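March, bench 2, Drestari cell

Picked up from the list at the bottom of the last entry. Goal for the session was to get the drive task running on the new insertion planner without the hand-tuned waypoints, and to find out why pose estimates on the caddy jump when the gripper gets close to the cage.

Started 9:40. Pulled the Indinum branch, rebuilt, ran the sim regression. One failure, the old timeout in the gripper stub. Skipped it.

Calibration first. Re-ran hand-eye with the board in 22 poses. Residual is fine and matches the last run, so I am leaving the stored transform alone. If anyone sees a constant offset from here on, look at the case registration before blaming hand-eye.

Case registration: the tower is on its side on the slotted table and we fit to the inner rim of the case. The bare sheet metal gives bad depth at some angles. Changed the fit to use edges from the intensity image and only use depth for the plane. Fit is stable now over repeated captures. The grooves in the table were getting picked up as candidate edges, long and straight and parallel, everything the line detector likes. Masked everything below the rim plane and they went away.

Caddy pose: logged 2,220 estimates over the approach path. 49 of them flipped, all in the last part of the path where the fingers cover one side of the caddy. The blue segments very well on color. The trouble is that once it is half hidden the outline looks nearly the same both ways round. The label on top of the drive breaks the tie, but the tracker crops it out. Widened the crop and added a check against the previous estimate. Replayed the same log with no flips. Needs a fresh log before I believe it.

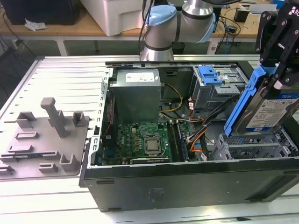 Drive and caddy in the gripper at the cage, tower registered to the table frame.

Planner notes. Jiletti plans in free space down to a standoff pose over the cage, then hands off to the compliant controller. The handoff is where we lose time. Jiletti wants zero velocity at the standoff and the controller then spends a while settling its force bias. Tried taking the bias during the last slow segment. Works in sim. On the arm the bias came out wrong because the caddy is tilted there and the gravity term was still using the old tool mass. Fixed the mass in the config (it was set for the empty gripper, my mistake from the last merge) and went back to taking the bias at rest for now.

Collision model: cables are not in it. The black ones toward the drive area and the orange ones by the memory slots are close enough to the cage that I put a single keep-out box over both. It is crude and it removes a good part of the approach cone. Planner still finds a path most of the time, but when it fails it fails slowly. Would like a height map from the registration capture in place of the box.

Also set the goal tilt as a range, which Jiletti accepts if you pass it as a region constraint. The docs in Mathur still describe the old call. Error 202 from the planner service means the region is empty. It does not mean unreachable, which is what I had in my notes before. Correct your copies.

Side panel is on the table to the left, inner face up. The T post is tall enough to matter on a wide swing, so I added it as a cylinder.

To do:
fresh caddy log with the wide crop
height map for cables, drop the keep-out box
bias at rest vs. bias moving, same start pose, correct mass
update the region call in Mathur
fix or delete the gripper stub timeout

Config saved on the cell machine under drestari/insert, not pushed yet.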